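Speaker notes: "Do you need to repaint?"
Homeowner evening, Omport library, July. Talk plus questions, keep to the hour.

Opening. Thank Siiri Vanags for setting up the chairs and for letting me borrow the clicker. Ask for a show of hands: who has bought white paint and regretted it? Wait for the laugh, then ask who bought a second white to fix the first one.

I have painted houses since 1993 and I have sold paint for part of that time, so I know both sides of the counter. Tonight I want to go through what people get told about white walls and say which bits I believe. It's a short list. If you came for a color of the year, I'm sorry.

First claim: there are hundreds of whites and yours is out there. Hold up the Jaseo fan deck. Pull out the 18 whites I marked with tape. Pass them along the front row and ask people to put them in order, warmest to coolest. Let them argue. When I tried this at the Kemance home show, two couples gave me opposite orders and both were sure. I'm not saying the differences are made up. Put two chips side by side and you will see one. But you don't live with two chips side by side. You live with one white, next to your floor, under your bulbs.

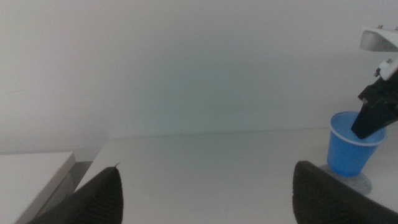
Names are the next problem. A can called Linen or Fog tells you what the marketing office had for lunch. Read the back, where the tint formula is, or ask the store to print it. If they won't print it, go to another store. And don't trust your eye on one patch, either: this wall is a plain off-white with nothing on it, and it still goes a little greenish-gray near the middle and whiter toward the top corners. Would you call that a green paint? Somebody in a store would sell you a pink-based white to cure it. I would change the bulb first, for the price of a sandwich. (Pause. Somebody always asks about bulbs now. Tell them it's coming.)

Second claim: north rooms need warm white. Maybe. I have heard it so often that I went looking for who said it first and never found out. What I have seen is people putting a creamy white in a dim room and getting a dim room that looks like old piano keys. Other people love it. Paint a big board, move it through the house for a few days, look at it at 7 in the morning and again after supper. That is the whole method, and it costs one sample pot.

Ott's story here, if time. Ott Vanags repainted his dining room because the wall by the window looked dirty. Rebane sold him their washable line at the top price. Same dirty patch a week later, same place, every afternoon. He had a maple tree outside. He still has it.

Third claim: you need the premium paint. Slow down on this one, people get touchy. Good paint does cover better and does wash better, and in a hallway with kids I'd pay for it. On a ceiling nobody touches? I can't see what you're paying for. The "one coat" promise on the label comes with small print about the color underneath. Read out the small print from the Rebane can. Bring glasses.
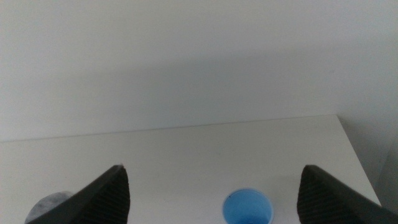 Also on price: a sample pot isn't always the same stuff as the gallon. Some stores only sell samples in one sheen, and sheen changes how a white looks as much as the tint does. If your finish will be eggshell, test in eggshell. Ask twice. I have been told "same thing" across a counter and it wasn't the same thing.

Bulbs. Look at the box for the color temperature, the number with a K after it. Lower is yellower. Don't mix them in one room unless you like chaos. Do this before you buy any paint at all. I would guess half the people who call me for an estimate could stop there, which is bad for my business and I say it anyway.

Fourth claim: fresh paint adds value to the house. Ask who in the room has seen a number for this. Then ask where the number came from. The last leaflet I was handed gave 21 percent, with no source, and the back of it was an ad for paint. Clean walls help a sale, I'll go that far. So does a clean kitchen.

Questions. Likely ones: primer over old oil paint (yes), painting in humid weather (wait if you can), whether to wash walls first (yes, and they won't like hearing it). If someone asks which white I have at home, tell them the truth, it came with the house and I never found the can.

Give the clicker back to Siiri. Collect the Jaseo chips before people leave, two went missing last time.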